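Kitchen corner notebook, April

Started 9:40. I write this entry mainly for me, but if a colleague from the Stumum side wants to use the table, please read the part about the boards first.

The work today was the fruit preparation corner. We have the white table against the wall, and we want to keep it as a fixed place for cutting and laying out fruit, so that the other bench stays free for the Hutunex samples. Last month both things were done on one surface and I did not like it. There was juice on the label sheets and I had to print them again.

First I cleaned the top. I used warm water with a little dish soap, then a second cloth with clean water only, then a dry cloth. The spray from the Daladley box I did not use, it leaves a film and the boards slide on it. I checked this again on a small area: put the board down, push it with one finger on the rim. With the film it moves easily. After washing with soap and water it moves much less. I have no number for it, only the feeling of the finger.

Then the boards. They are plastic, with a gray rim and a handle slot at one end. I like the rim. When fruit is cut the juice stays inside, at least if one does not cut very ripe peaches. What I like less is the printing. The cartoon pictures are nice but it is harder to see small pieces on them, for example banana strings or seeds. The plain side would be better for this, so I turned one board over and tried. The back is not so good, the board does not sit flat when it is upside down. So we stay with the printed side up.

Question for later: does the printing survive the knife? I made 5 cuts with the small knife in one corner, normal pressure, and rubbed the place with the wet sponge. I saw thin scratches in the surface but the color did not come off. I will look again after 2 weeks of use. If the color begins to come off, the board goes out, also when the rest is still good.

Position of the board on the table. I tried it in the middle and to the right. In the middle there is no place to put down the bowl. To the right is better, with the handle slot to the left, and the free part of the table stays open for whole fruit and for the peels. I will not tape the position, because the tape makes a dirty edge after some days. The place is easy to remember.

Bananas. The box from Tripathi came before 9, and the weight written on the slip was 499 g for the first hand, which I did not check because our scale is still at the repair. They were a little green at the ends yesterday when I saw the order in the shop, today they are good. I want to keep them lying on their side and not on the tips, I think the tips get soft first when they stand. It can be wrong, I only have it from my home.

Table and boards, morning:
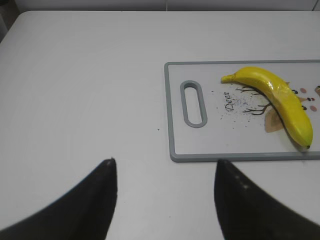
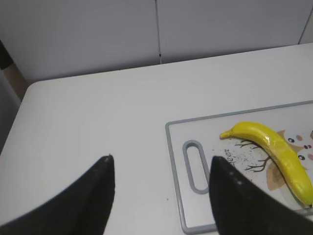
After the bananas I also tried apples, and these are worse, they roll. With the rim it is possible to stop them but only if they are small. For the bigger ones I will take the shallow bowl.

Room temperature on the wall thermometer was 21 at ten o'clock. Please do not put the fruit box near the window, it gets sun after lunch.

Still to do:
- ask Daladley if they take back the unopened spray
- second sponge, only for boards (the blue one is for the table)
- hook for hanging the boards by the slot, the slot is wide enough for a thick one
- crumbs: wipe also along the back edge at the wall, they collect there and I forgot it two times

One more remark about the drying. I put the washed boards standing in the rack, slot up. Under the rim some water stays for a long time, more than on the flat part. A paper towel along the rim helps. Stopped 11:15.

Fruit corner notebook, please write only in your own entries | Questions: leave a note at the Hutunex bench | Back to top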